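Uvanetti Soft Produce Cell – Bench Package

Equipment / Handling & Packing / Bench cells

In short: one arm, one two-finger gripper, one bench, one controller. For people who pick and place small soft fruit and want to try it on a table before they pay for a line. Sold as a package or in parts. Lease available through Plostesa, see further down.

Who buys it

Packhouses, berry growers with their own grading shed, test kitchens, college food labs. Also a few equipment resellers who want a demo bench. If you need full line speed on day one this is the wrong page, go to Line Cells or call and ask for Donal Hanrahan.

What comes in the package

Arm with base plate and bolts
Two-finger gripper, parallel mount, with wrist collar
One spare set of finger tips
Controller and teach pendant
Cable set, 7 meter run from arm to controller
Bench top, white, matte
Emergency stop on its own lead
Setup visit, one day
Manual, printed and PDF

Not in the package: guarding, light curtains, trays, conveyor, air supply, freight. Guarding is quoted separate as every shed is different. Please don't skip it when you do the budget, it is the line people forget and then the whole order sits for a month.

Reach and space

Arm reach 900 mm from center of base. Leave clear room all the way around, plus walking space at the front. Bench can go against a wall. We do it that way ourselves, power up the back, front side open for loading. A second table behind the first is handy for trays and the controller but check the height first – a step between the two tops is fine for storage, no good if you want trays to slide across.

Floor: level concrete. Mezzanines, ask first.

Power: one standard outlet for the controller, one for accessories. No shared circuit with a chiller or compressor.

Gripping

Electric fingers, no air needed. Force is set on the pendant and saved per product, so strawberries and cherry tomatoes can each have their own setting. Start low and go up. Tips lift off with one screw each for washing.

Soft fruit gets held near the ends of the fingers, not up in the joints. Smaller contact, less bruising, easier to let go over a punnet. Downside is that very wet fruit can slip. Textured tips help, they are on the options list.

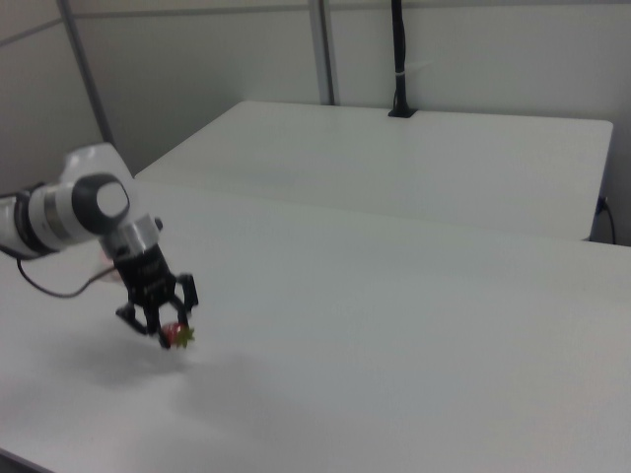 Uvanetti Produce Handling Group, Bench Trials Team

Strawberry with the leaves on, held at the tips a little way off the table, gripper pointing straight down. Keep the crown on for your own samples if that is how you pack. Trials on hulled fruit don't tell you much about fruit with a crown, the shape is different and so is where the fingers want to go.

Allow for the cable loop too. The cable hangs under the arm and needs slack to move, so don't park tall trays on that side. Cable clips are included but people clip them too tight and then wonder why the wrist faults out.

Trial before you buy

Send fruit or bring it. Up to 1,000 pieces per trial, mixed sizes is better than all one grade. Gayan Fakir books the bench, mornings are easiest. You get back:

Pick rate at the force you agreed
Drop count
Bruise check at 24 hours
Video of the run
A plain yes / no / maybe on wheter the bench package suits

Trial fee comes off the order if you order within the quarter. Fruit is not returned.

Strawberry season is busy, bench fills up by March. Ask early.

Planning the budget

Prices change with exchange rates so we don't list them here, Beathag Laing sends a dated quote, normally next working day. What to put lines in for:

Package
Guarding and risk assessment
Freight and lift-off (pallet is heavy, you want a forklift at your end)
Electrician, if outlets are not already there
Spare tips for a year
Operator training beyond the setup day
Service plan from year two

Tips are the main wear part. Check them every 1,000 cycles and swap when the surface looks shiny. Running two shifts, buy two sets, they take a while to come from Clomstead.

Training – setup day covers two operators. Third and fourth can sit in but the pendant time gets thin. Extra day can be added at order and it is cheaper then than later.

Lease

Plostesa handles it. Three or five years, service plan is required on both. Package can be swapped for a line cell partway and the remaining term carries over. Terms come from them not us, so read thier sheet before you sign anything. Lease quotes take longer than purchase quotes, allow two weeks.

Lead time

Arm and controller are usually in stock at Blackwood. Bench tops in stock. Grippers are built to order and are what holds things up, so if your date is tight reserve the gripper first and sort the rest out after. Dong-hyun Jeon can tell you where the queue is.

Options

Textured tips, pair
Long tips for deep punnets, pair
Overhead camera with mount
Second bench top, same height
Washable arm sleeve
Cable guide, rear entry
Wheeled frame with locking feet (not for use while moving, lock it first)

Camera needs the larger controller. Say so at quote stage – swapping later means a return.

Cleaning

Bench top wipes down with food-safe cleaner, no abrasives, they leave scuffs. Gripper body: damp cloth only. Tips come off and can go in the sink. Do not hose the arm. With the sleeve fitted, still do not hose the arm.

Warranty

Arm and controller two years, gripper one year, tips none. Collision damage is not covered. Moving the base without re-running the setup check voids the arm part, the check takes ten minutes so please just run it.

Before you call

Have these ready, it saves a second call: product and size range, punnet or tray dimensions, pieces per hour you need, shifts, floor drawing or a phone photo of the spot, outlet locations, target date.

Contacts

Line cells and bigger jobs: Donal Hanrahan
Trials: Gayan Fakir
Quotes: Beathag Laing
Stock and dates: Dong-hyun Jeon
Service and spare parts: Fergus Carnegie, have the serial number from the base plate

Phones open 8 am to 4:30 pm. Quote form is under Request a Quote, pick "Bench" in the first box or it goes to the wrong desk.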